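Slippers by the lounge

The slipper rack is now in the carpeted lounge at Ivgate, against the wall by the white armchairs. Pairs go on the two wooden shelves.

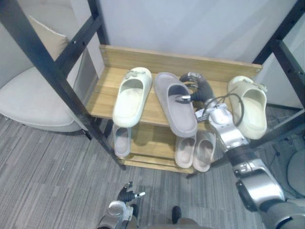

Malou Overgaard asked whether guests could have the top shelf, as bending down is hard for some of them.

They can, starting in February. Please put both slippers of a pair on the same shelf.
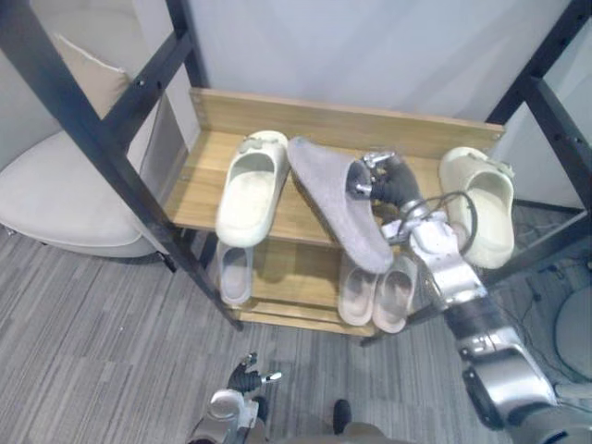 Outdoor shoes stay in the hall. Bits of packing tape on the carpet go in the blue wastebasket.

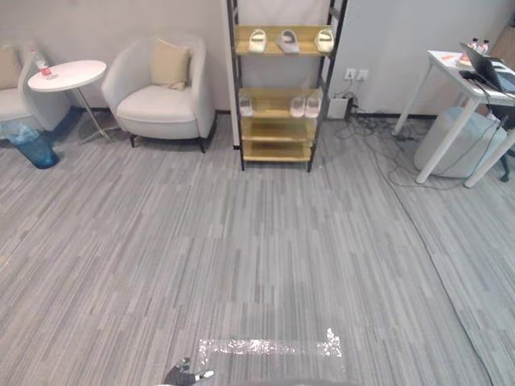
Lost slippers: ask Orsolya Bodnár, extension 200.

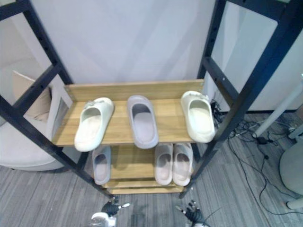 Slippers on the rack in the lounge.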